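홈 > 사용기 > 작업실 공구·장비 > 중고 데스크톱

읽는 시간 5분

사무용 중고 데스크톱 석 달 사용기: 열어 보고, 닦고, 다시 쓰기까지

클레그(Clegg)라는 중고 매장에서 사무용 데스크톱을 한 대 샀다. 가격은 배송비를 빼고 89유로였다. 용도는 도면 열람, 재고표 정리, 가끔 하는 스캔 작업이다. 게임이나 영상 편집은 하지 않으므로 그쪽 성능은 이 글에서 다루지 않는다.

주문하고 나흘 뒤에 상자가 왔다. 완충재는 충분했고 모서리가 찍힌 곳도 없었다. 전원 케이블은 들어 있었지만 키보드와 마우스는 없었다. 상품 설명에 본체만 판다고 적혀 있었으니 불만은 없다. 겉면에는 전에 붙어 있던 자산 관리 스티커 자국이 두 군데 남아 있었고 알코올로 문지르니 한쪽은 지워졌다. 다른 한쪽은 아직 희미하게 보인다.

처음 켰을 때 부팅은 잘 되었다. 운영체제는 새로 설치된 상태였고 이전 사용자의 파일은 없었다. 다만 첫 주에는 팬 소리가 거슬렸다. 조용한 방에서 문서만 열어 두어도 소리가 올라갔다 내려갔다 했다. 매장에 문의하니 내부 청소는 판매자 점검 항목에 들어 있지 않다고 했다. 그래서 직접 열기로 했다.

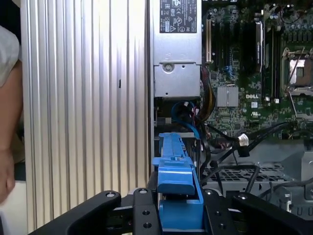 내부 구조는 이 제품에서 가장 마음에 든 부분이다. 옆판을 떼면 손댈 곳이 바로 드러난다. 메인보드에 DELL이라고 찍혀 있어서 부품을 찾을 때 검색 범위를 좁히기도 쉬웠다. 전원 공급 장치는 은색 철판 케이스에 들어 있고 어두운색 인증 라벨이 붙어 있다. 교체할 생각이 있다면 이 라벨부터 찍어 두는 것이 좋다. 사무용 제품은 전원 장치의 모양과 커넥터가 일반 조립용과 다른 경우가 있어서 정격만 보고 사면 맞지 않을 수 있다. 나는 전원 장치를 분해하지 않았고 바깥의 먼지만 털었다. 보드에 있는 작은 사각 방열판도 부드러운 붓으로 쓸어내는 정도로 끝냈다.

청소에는 붓, 수동 블로어, 마른 천을 썼다. 압축 공기 캔은 쓰지 않았다. 먼지는 앞쪽 흡기구 안쪽에 가장 많이 쌓여 있었다. 팬 날개는 손가락으로 살짝 잡고 한 장씩 닦았다. 마르는 데 시간이 걸리는 세정제는 보드 근처에 가져가지 않았다. 옆판을 다시 끼울 때는 아래쪽 걸쇠가 잘 물리지 않아 두 번 다시 했다. 힘으로 누르지 말고 판을 조금 뒤로 뺐다가 밀어 넣으면 된다.

효과는 있었다. 같은 문서 작업을 하면서 온도를 확인해 보니 청소 전에는 최고 81도까지 올라갔고 청소 후에는 거의 48도에서 머물렀다. 측정할 때 실내 온도를 따로 맞추지는 않았으니 정밀한 비교는 아니다. 그래도 팬 소리가 오르내리는 증상은 없어졌고 지금까지 다시 나타나지 않았다.

성능은 용도에 맞는다. 재고표 파일은 꽤 무거운데도 스크롤이 밀리지 않는다. 도면은 큰 파일을 처음 열 때 몇 초 기다린다. 브라우저 탭을 많이 띄운 채 스캔 프로그램을 함께 돌리면 느려지는 것이 느껴진다. 메모리를 늘리면 나아질 것 같지만 아직 하지 않았다. 같은 작업실을 쓰는 메르타 뉘베리(Märta Nyberg)는 스캔 때문에 이 컴퓨터를 자주 쓰는데, 전에 쓰던 노트북보다 낫다고 했고 후면 USB 단자가 멀어 불편하다는 말도 했다. 나도 같은 생각이다. 결국 연장선을 하나 사서 책상 위로 빼 두었다.

비교 대상으로는 스켈턴스(Skeltance)의 소형 신품이 있었다. 가격은 221유로였고 크기는 훨씬 작다. 책상이 좁다면 그쪽이 맞을 수 있다. 내가 중고를 고른 것은 가격 차이도 있지만 열어서 고칠 수 있는 본체가 필요했기 때문이다. 소형 신품은 매장에서 안쪽을 볼 수 없었다.

좋았던 점
- 옆판을 열고 닫는 데 특별한 공구가 들지 않는다.
- 청소 후 소음이 줄었다.
- 가격이 낮다.

아쉬웠던 점
- 내부 청소가 되지 않은 상태로 왔다.
- 후면 단자를 쓰기가 불편하다.
- 본체가 커서 책상 밑 자리를 따로 비워야 한다.
- 스티커 자국이 남아 있다.

보증은 매장 기준으로 반년이다. 청소를 위해 옆판을 여는 것은 보증에 영향이 없다고 메일로 답을 받았다. 다른 매장은 다를 수 있으니 열기 전에 물어보는 편이 좋다. 메모리를 바꾸게 되면 그 내용은 이 글 아래에 덧붙이겠다.

작성: 홀게르 뉘베리(Holger Nyberg), 2019-11-15

문의하기 | © 바벤트(Bavent) 작업실 | 맨 위로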